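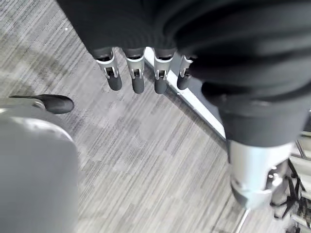
May, Tandley

In by half past seven. Heating off, lights on the second switch. The low shelving had settled overnight and the front strip no longer ran parallel to the floor. I put the level along it and found the fall toward the right, slight but enough that anything cylindrical would want to travel if it went over. Turned the adjustable foot at that end until the bubble sat still, then checked the left, which had not moved. Checked it again after lifting one corner and letting it down, as I should have done last time.

Womley supplied the unit as two runs joined at the middle. The join is acceptable from the front and poor from above. The top surfaces do not meet at quite the same height, and a thin carton pushed sideways over the seam will catch its bottom edge. I have asked Womley about a cover strip twice. Their answer is that the unit is meant to be loaded from the front, so the seam is not a working edge. I disagree. On a low unit everybody works from above. You look down at the stock and not at the faces, and most of what goes wrong with the facing comes from that.

Layout

The plan printed from Galtiseo assumes a run of 192 cm. I measured again, inside edge to inside edge, and wrote the result on the back of the plan with the date of the last measurement crossed out. The difference is small, and the plan does not care about small differences, but it spaces the products by dividing the full run, so the error turns up at the right-hand end where the last tube finishes closer to the edge than it should. I have started setting out from the right and letting the slack collect in the middle. It looks less tidy on paper. On the shelf it is easier to correct.

Boxes go left, tubes go right. The reasoning for this was never written down, so I am writing it down. A flat box can stand up, lie down or lean, and each of these takes a different width. A tube takes the same width whichever way it is turned. If the boxes are put in the middle, every change in their position pushes tubes in both directions. With the boxes at one end, the disturbance stays at that end.

The long white wafer box is the worst item on the list. It is too long to lie square to the front without eating into its neighbor's place, and if it is laid front to back the end flap is all the customer sees. The end flap has only a small picture of the food on it. The broad face has the wafers printed large, and that is the face the manufacturer wants to show. Laid on the diagonal it shows a fair amount of the broad face and takes up an awkward wedge of shelf that cannot be used for anything else.

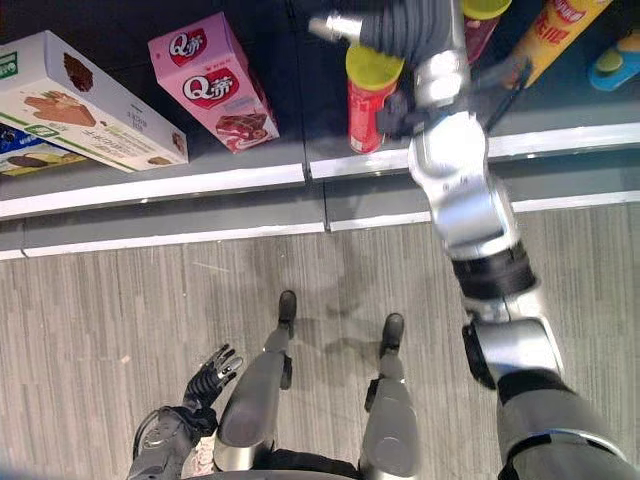
I tried the plan's version first and noted the spacing, then moved to my own. The blue and yellow pack ends up partly under the white box in almost every arrangement that starts from the left. It is a soft loss: the stock is there, the price position is there, but half the face is covered. Options as I see them are to move it to the far side of the pink box, to drop it to the lower level, or to leave it off until the white box is delivered in a shorter size. Eynon say a shorter size exists. They said the same in the winter.

The pink box behaves well if it is leaned and badly if it is stood up straight. Upright, the base is narrow for the height and the carton bows a little after it has been handled. Leaning, it needs something to lean on, and at the moment that something is the box next to it, so taking one shifts the other. A simple wire back support would fix it. Added to the list.

Notes on the tubes, for next time:

Set them on the spot and lower them straight down. Sliding them into place from the side scuffs the label at the bottom edge and drags the neighbor along.

Turn the printed front to the aisle before letting go. Turning afterward moves the base.

Keep the gap honest. If a flavor is missing, its place stays open. Closing up the row hides the shortage, and then it does not get reordered.

Colors in plan order. I have no opinion on whether lime green sells better on the end, but Galtiseo has one, and it is less work to follow it than to override it in the file.

Mid-morning

Stock check at ten. The Eynon delivery note said 48 tubes across the mixed cases. The cases are marked by flavor on one short side only, and they had been stacked with that side in, so each one had to be pulled out and turned. The total agreed with the note. The split between flavors did not: too much red, not enough of whatever belongs between the orange and the light blue. I wrote to Eynon with the case marks and asked for the difference on the next run. Did not ask for a credit. The tubes are good, they are only the wrong ones.

Two of the lids had been pressed in. The foil underneath was sound on both, so I swapped the lids for spares and put the dented ones in the parts drawer. A dented lid gives slightly under a finger and makes the tube feel used.

The lower levels stay out of use for the present. With the unit this close to the floor, anything on the middle shelf is in shadow for a person standing, and one has to crouch to read a label. I would like to try larger packs there, where the shape alone tells you what it is, but we have none in. Wiped the surface down instead. Dust shows badly on a dark finish, and the cloth from the kitchen leaves lint, so I used the paper roll.

The price strips also need work. They are metal, and shiny enough that the overhead light runs along them in streaks. A paper label slid into a strip like that can be read from one side and not from the other. Matte sleeves would help. Womley carry them in a clear version, which would make no difference at all, and in a frosted version that has been out of stock since I first looked. Priced the frosted ones anyway.

Overflow goes on the steel table at the end of the unit. I am not fond of this arrangement. The top is smooth, the tubes stand well enough, but a tube near the corner is a tube that someone will catch with a sleeve or a bag. The rule I have set is nothing closer to the edge than a hand's width. It is kept for an hour or so at a time. The smaller green-and-white size has no place in the plan and lives on the table by default, along with any red that does not fit in the row.

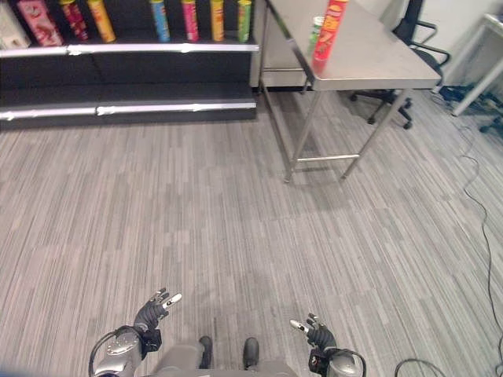

Afternoon

Reran the whole layout from an empty shelf, right to left, with the plan face down. It took 3 minutes less than this morning's attempt, most of it saved on the tubes. The boxes took as long as before. I doubt they can be made quicker without the back support.

Moved the table a little and then moved it back. At an angle to the unit it leaves a wedge of floor that collects dust and the odd scrap of carton. Set square, it stands in the way of the steel cabinet. Angle it is. The chair will have to be pushed in by whoever uses it last, and I have written that on the board.

Updated the file in Galtiseo: measured width, reversed setting-out, note on the missing flavor. The software accepted the width and ignored the direction, which it apparently stores as a print option only. The printed plan therefore still starts from the left. Drew an arrow on it in marker.

To order: wire back support, frosted strip sleeves if they come in, cover strip for the seam (ask Womley a third time, with a sketch). To ask Eynon: the short wafer box, with a product code this time.

Locked up at twenty past five. Level checked once more before leaving, bubble in the middle.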